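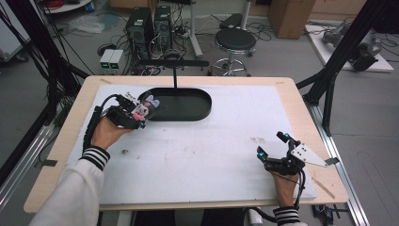 4.3 Comparing two hand-held grippers

Run this comparison before you fit either gripper to the Talavera arm. It shows how each set of jaws holds a soft object and whether the controller reads both units correctly. Work at a table with a flat white board on top, and hold one gripper in each hand. A small plush toy makes a good first object. Set the black oval tray near the far side of the board, within reach of both grippers, and keep it empty until step 5. The cyan-blue tips must stay in view of the camera during every trial.

1. Switch on the Stanham controller and wait 60 seconds.

2. Connect the left gripper to port A and the right gripper to port B. Leave enough slack in each cable to reach all four corners of the board.

3. Open and close each gripper fully. The reading on the Jasdale screen should return to 9 or lower when the jaws are closed on nothing.

4. Pick up the toy with the left gripper. Close the jaws until it stays put, then stop.

5. Lower the toy into the tray and open the jaws.

6. Repeat steps 4 and 5 with the right gripper.

7. Do 13 trials with each hand. Save the file after the last one.

Note: If your sleeves are long, push them back from the tips. A loose cuff can hide the markers and the trial will be rejected.

Note: A grip value above 1395 means the jaws are closed too far for a soft object. Delete that trial and do it again.

CAUTION: Keep fingers out of the jaws while the controller is on.

CAUTION: Do not pull a gripper by its cable. Unplug it at the port.

When both sets are saved, go to section 4.4 to load them into Wirkton and compare the grip curves.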